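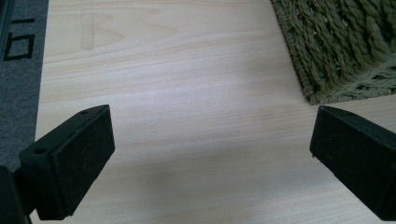

Against the big table

Every office I've worked in wants a big table. Long one. Everyone round it, laptops open, "collaboration". I have had enough of it and I want my desk back.

Started thinking about this on the train on 9 March 2024, coming home from two days at the Elard building in Ustudmont, where the whole second floor is tables. No desks. No drawers. You get a locker the size of a bread bin and you carry your life about in a tote bag. By lunch I'd lost a charger and somebody's elbow had been in my soup.

A desk is a small thing to ask for. A surface, a drawer, a place where the pen is where you left it. My first job, at Drukura, a print firm, long gone, I had a horrible little desk with a wobble and a view of the bins. Loved it. I knew which drawer stuck. I had a mug ring on it that was mine. I could leave a job half done on a Thursd... well, on any evening, and come back and find it half done in the same way, and pick up the thread in a minute.

Now I spend the first 20 minutes of the day unpacking. Then another 8 at the end wiping down and packing up again. Call it thrift, call it flexibilty, somebody upstairs has saved on rent and I'm paying it back in bits of morning.

Senad Berisha, who I shared an office with for years, thinks I'm being precious. His line is that people with desks hoard. He's right, we do. I had 600 business cards in a drawer with the wrong phone number on them and moved them twice. But hoarding is also how I remember things. The pile on the left is what's late. The pile on the right is what I'm avoiding. Clear it all every night and I have to rebuild it in my head on the bus.

And the talk. They say you overhear useful things at a big table. What I overhear is Ogundipe account calls, all of them, both ends somehow. I know the name of the client's dog. I couldn't tell you what the account is for.

I'll grant the other side this. New people do better at a table, for a bit. When Eustaquio Villalobos joined us he said he'd learned more in a fortnight of sitting next to whoever than in a year in a booth at his last place. Fair enough. Have a table, then. One. Put it by the window, let people drift over when they want company. Then let them go back to somewhere.

It's the going back that's vanished. Schools still give children a peg. Swimming pools give you a hook. A grown adult with a mortgage gets "first come, first served" and a laminated sign about crumbs.

Managers, by the way, have a habit of always finding the same seat free. Same chair, same end, coat on the back of it by half eight. Funny that. I don't blame them, it's what anyone would do, and their the ones who keep telling me it doesn't matter where you sit.

So, my demand. A metre of wood, a drawer, a lamp if there's one going. I'll dust it myself. I'll even throw out the business cards.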